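Sorting small bits into a compartment box without buying another one

I have been sceptical of compartment boxes for years. They get sold as a cure for messy drawers, and most of the ones I've owned ended up as a messy drawer with walls. Still, a plain clear box with a flip lid can do a decent job if you are strict about what goes in it. Mine cost 800 francs at the Gbeho market, and the dearer Florkunex version at 3000 did nothing extra that I could find.

Start with an empty box. Tip everything out, even if you think you remember what is in there. Open the lid as far as it will go and put the box on a pale, flat surface with space on both sides. Dark tables hide small screws, and a tablecloth swallows beads.
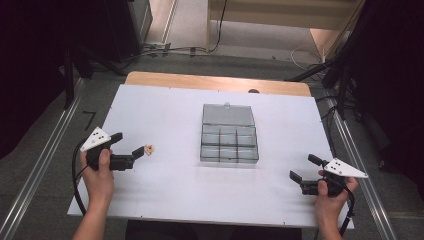
Then pick your categories, and be mean about it. Most guides tell you to sort by type, then size, then colour. I tried that and had given up by teatime. Go by what you reach for together. Picture hooks live with their pins, and spare buttons live with the needle. If a group needs a label longer than two words, it's probably two groups.

Give each group one compartment and no more. When it overflows, you have too many of that thing. The usual advice is to buy a second box at this point, and the people giving it tend to sell boxes. 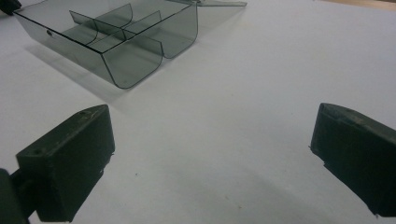

Page last changed: 11 August 2026

Fill the cells furthest from you first, so your sleeve isn't dragging over the ones you've done. Pick up pieces one at a time if they are fiddly. Pouring looks quicker, but bits hop over the dividers and you spend longer fishing them out.

Stop when a cell is two thirds full. Close the lid gently and tilt the box a little. If pieces slide into the next cell, the lid doesn't meet the walls properly. Some readers swear by a sheet of foam under the lid - I found it helped for a month and then went crumbly.

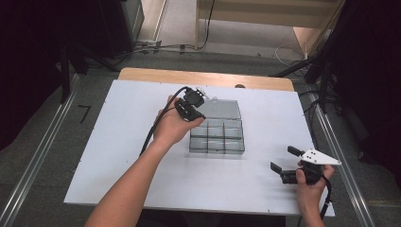
Silton, July

I left a filled box in the hall cupboard at Bramolau for 5 weeks to see whether the system held. It mostly did. The hooks and pins were fine. The cell I had set aside for "useful" was full of dead batteries and a key that fits nothing, so I'd now leave that one empty or skip it altogether.

Labels go on the front edge, where you can read them with the lid open. Pencil on masking tape will do.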